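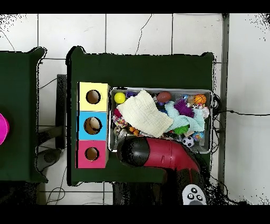 Three painted boxes and the toy tray, on the green table.

Thu 15 February

My daughter asked me last week why I speak English with her and not my own language. She is two. Of course she did not ask it in these words, she only answered "no" when I said good night to her in Indonesian, but I felt it like a question.

I grew up with two languages in one kitchen. My grandmother scolded in one and my father counted money in the other. Now I live far away and I notice that I become lazy – English is the language of the shop, the bus, the doctor.

My friend Rekha Sastry has a rule at her home: only Tamil until dinner. I tried it for 19 days. On some days I forgot before breakfast. But songs are easier than rules, so now we sing in the bath, and yesterday she sang one line back to me.

In March my mother comes to stay with us.

Yanti Pasaribu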